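4.2 Choosing which arm goes first

Most of our trouble with clothes left on a sofa came from the planner, and it took us a good while to admit it. In the first version of Flemivero, both arms were given a grasp point as soon as a garment had been outlined, and they would set off together and then wait on each other, sometimes for a very long time. We now let the head view hand out the garments, one per arm, and leave the last stretch of the approach to the wrist view, which runs its own small grasp model and may shift the target by up to 40 mm (see Figure 6).

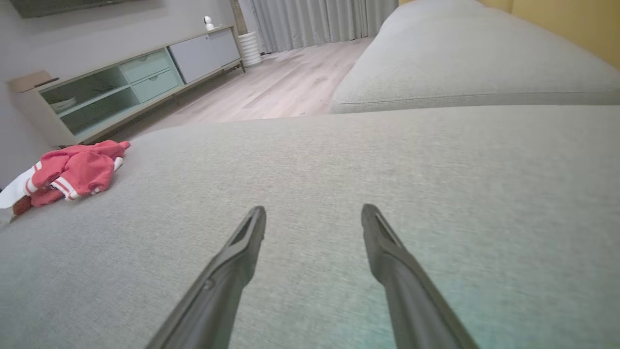
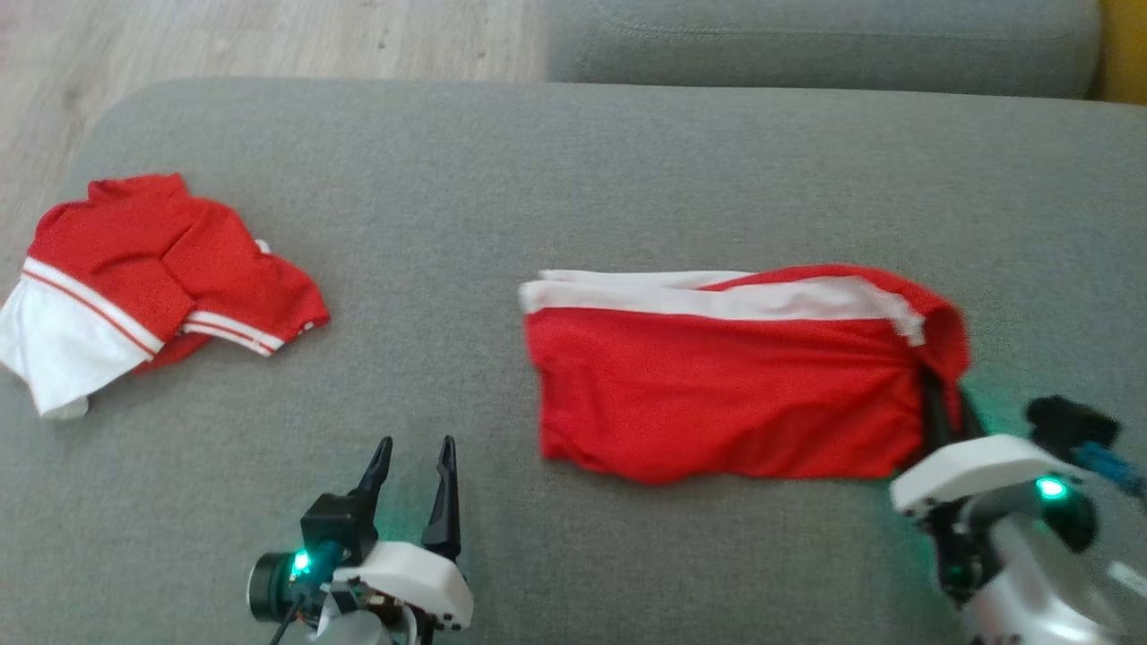 Figure 6. Wrist view (first) and head view (second) over the gray sofa seat.

The handover between the two views is a plain weighted vote, refreshed every 225 ms, and we were happy to find that nothing fancier was needed. If the two grasp points disagree by more than the allowed shift, the arm holds still and asks the Jaramillo planner for a new path, keeping the other arm's current path as a fixed obstacle. We did try planning for both arms jointly, as in our earlier work on Clorkevton, but the search often hit its limit of 500 nodes before it had found anything we could use, and so we went back to taking turns.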